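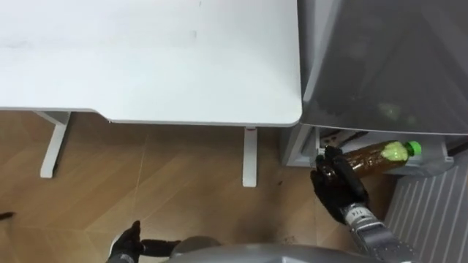
1/ Library board race in Lodby, a thread for the people who skip the bottom of the ballot. Please don't skip it this November! It's my favorite part.

2/ Two seats are open. Last time the second one was decided by 181 votes, and more than 200 people who voted for mayor left the library line blank. I went through the Haldane precinct sheets myself and had a great evening doing it.

3/ The board sets branch hours, picks the director and signs off on the building budget. If you've ever pulled on a locked door at 5:30 pm, these are the people to talk to.

4/ I went to the candidate night and Pankaj Pathak got the best question of the evening, on Sunday hours at the Nonemard branch. He answered with real numbers and said which ones he wasn't sure of – more of that please!!
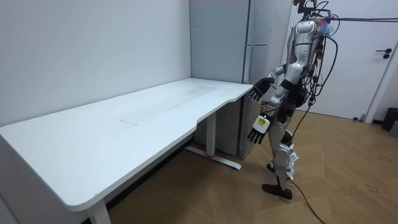 5/ He also wants the board to meet after work instead of at 2 in the afternoon. I've been asking for this for years, so yes, I clapped way too loud.

6/ I haven't picked my second name yet. Two of the others were strong on the kids' programs and a bit foggy on the roof repairs. I'm emailing both of them tonight and will post whatever they send back.

7/ One thing that tripped up my neighbor: you can vote for two, and you can also vote for just one. Your ballot still counts.

8/ The sample ballot is up on the county site. Library board is on the back, under the judges. Flip it over!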